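3.2 Shelf-clearing task

The task was set for the 23 students of the capstone unit, working in teams under Sunee Onsri. The robot holds a red basket in its left hand and the right hand does the picking, so both arms share the space in front of the shelving.
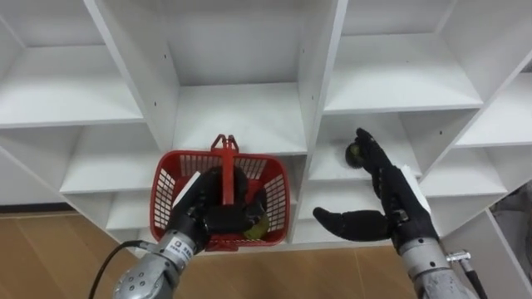 Teams could choose their own grasp order and standing distance. Each team logged 15 attempts, and an attempt was abandoned if the basket handle slipped from the fingers. Operators changed over every Saturday. Erasto Were's team wrote the annotation tool, Lema, which all the other groups later adopted. After exclusions, 147 attempts were analysed.

Figure 2. The humanoid at the cubby shelving with the basket in hand and a red apple on a middle shelf. 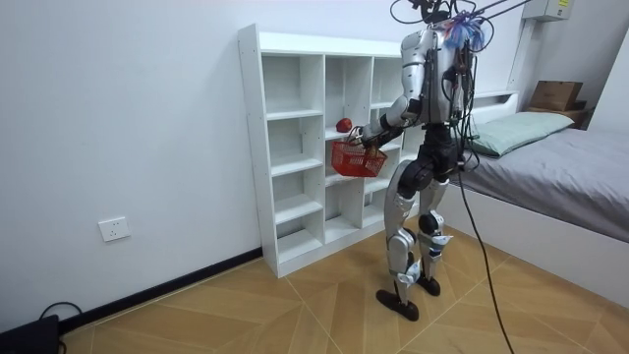 3.3 Scoring

Two markers scored each attempt independently, and Zawadi Waweru settled any disagreements.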